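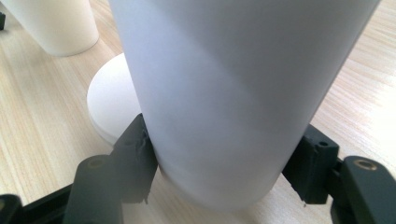 A white cup between the fingers of a hand-held gripper at Villo.

Villo cafes hand table clearing to Cusora arms starting in July

Hi, I'm Kenna Cairns and I run the floor at Villo's Ratness cafe, so I get to share this one! Starting in July, two Cusora arms will take over cup sorting in our back room. We go through 3,000 cups on a busy Saturday, and up to now every one of them has been sorted by hand (my wrists can vouch for that).

All 9 of us on the crew keep our jobs and our hours. What changes is the shift itself: 60 minutes of sorting a day becomes time out front with guests, and we're all learning to load, stop and clean the arms. Everyone gets paid training, including the weekend people.

"I asked for a stop button I could reach with my elbow, and I got it," says Diệp Khương, our longest-serving dishwasher.

Want to come see it? Call Marion Gourlay at the Ratness cafe any morning before 11.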